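Automatización y robots > Guías prácticas

Cómo probar si un robot puede colocar la verdura

Por Torunn Björklund

Muchas personas me preguntan si las máquinas ya pueden hacer las tareas de casa o de una tienda. Mi respuesta es: algunas, despacio y con ayuda. En esta guía explico una prueba sencilla con un expositor de madera y una col.
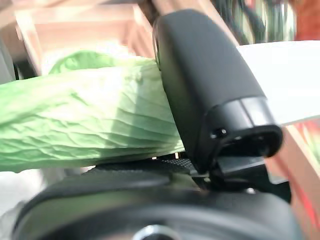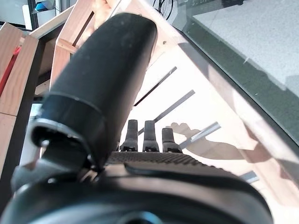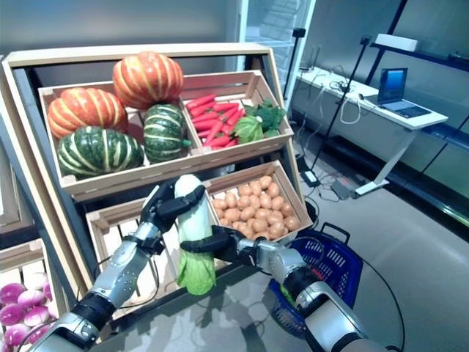
1. Elija primero una sola tarea. «Ordenar la tienda» es demasiado amplio. «Pasar una col a un cajón» se puede medir.

2. Decida qué significa un intento bueno. Para mí, la verdura queda dentro del cajón, no se cae y ninguna persona la toca. Si alguien la endereza con la mano, el intento no vale.

3. Empiece con verdura artificial. Conserva la misma forma durante toda la prueba. La verdura fresca se deja para el final, cuando los resultados ya son estables.

4. Cambie la posición inicial después de cada intento. Si el objeto empieza siempre en el mismo punto, usted mide solamente la repetición de un movimiento.

5. Anote también el tiempo. En nuestra serie con el programa Plunix hicimos 249 intentos, y en 4 de ellos tuvimos que parar el sistema por completo. Mi compañero Ashraful Debnath piensa que la velocidad importa poco al principio. Yo no estoy de acuerdo: un dependiente no puede esperar varios minutos por una col.

Las hojas son lo más difícil. Se doblan al apretarlas, y con poca fuerza la pieza resbala. Aconsejo subir la fuerza poco a poco y revisar las hojas exteriores entre un intento y otro.

En enero publicaré la segunda parte, sobre las patatas.

Artículos relacionados
- ¿Puede un robot doblar toallas?
- Hayat: primeras impresiones de uso
- Cómo preparar una cocina para pruebas
- Entrevista con Valter Nordin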